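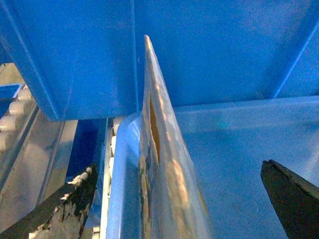
4. Planning the Purchase: What the Cell Costs to Keep

Search this journal Advanced search

Filed under: Warehouse Automation, Equipment Planning, Case Studies

Figure 4. View from the wrist camera at the picking station. A flat package in clear wrap stands on edge between the two gripper fingers, with the pale-blue surface to its right and rollers at the left. Note the wear on the left finger.

We came to the budgeting question with real excitement, and it has turned out to be the richest part of the project. Most of the published work on piece picking reports grasp rates and cycle times. Far less of it says what a mid-sized warehouse should put in its first purchase order, and that was the question Larnemar asked us to answer for the Riviere site. The plan described in this section was drawn up with Évan Texier, who runs equipment planning for the site and let us see every draft of his spreadsheet (including the ones he wasn't proud of!).

4.1 Sorting the costs

We split the budget into items bought once and items bought again and again. The arm, the controller, the mounting frame and the conveyor work belong to the first group. Fingers, finger coatings, cables, suction parts for the second tool and camera covers belong to the second. The first draft of the plan gave the second group a single line called "spares," with a sum carried over from an older packing machine. That line was much too small, and fixing it changed the order in which we wanted to buy things.

Figure 4 shows why we gave the fingers their own line. The left finger is scuffed all over, with pale patches where material has chipped and peeled, while the right one has a clean matte face. A budget that treats fingers as pairs would replace both. We suggest stocking and pricing them one at a time, with left and right parts under separate stock numbers, and it is a delight to see how much simpler the reorder sheet becomes once this is done. The plan sets a first stock of 16 fingers for the site and an inspection after every 1000 picks. Both numbers are starting points, to be revised when the site has a year of its own records.

4.2 Items that drive the choice of tool

Flat goods in clear film deserve special care when a gripper is being chosen. A package held on edge, like the one in Figure 4, offers the camera very little width, and its wrap throws back streaks of light. Both matter at the purchasing stage, well before anyone writes a line of control code. We therefore asked suppliers to quote on lighting and camera together, as one item, and to test with the buyer's own goods. Texier put together a test set of 628 items from the Riviere shelves, weighted toward thin wrapped packages, and the two suppliers that reached the final round, Truson and Nimance, were each given the same set.

We can't recommend this step warmly enough. It costs little beyond staff time, and the questions that came back from the suppliers were some of the most useful we received. Truson asked about the radius of the bin edges. Nimance wanted to know how far the overhead steelwork could be moved, a point our own drawings had skipped over entirely, and one that led to a new line for frame changes.

4.3 Timing

The site's budget year opens in February, and the plan spreads the purchase over two of them. Year one covers a single cell with a full set of spare parts. Year two covers the second cell, but only after the finger and coating costs from the first have been entered in place of the estimates. Some readers will find this slow, and we did too at first. The gain is that the second order can be written from the site's own wear records, and a change of finger material can still be made before the larger sum is spent.

One matter remains open. Recoating a worn finger is cheaper per part than buying a new one, but the quotes we received assume a minimum batch that a one-cell site would take a long time to fill. Pooling batches with other Larnemar sites looks very promising, and the shipping costs for that option are being collected now. The spreadsheet layout used here, with the prices removed, is given in the appendix.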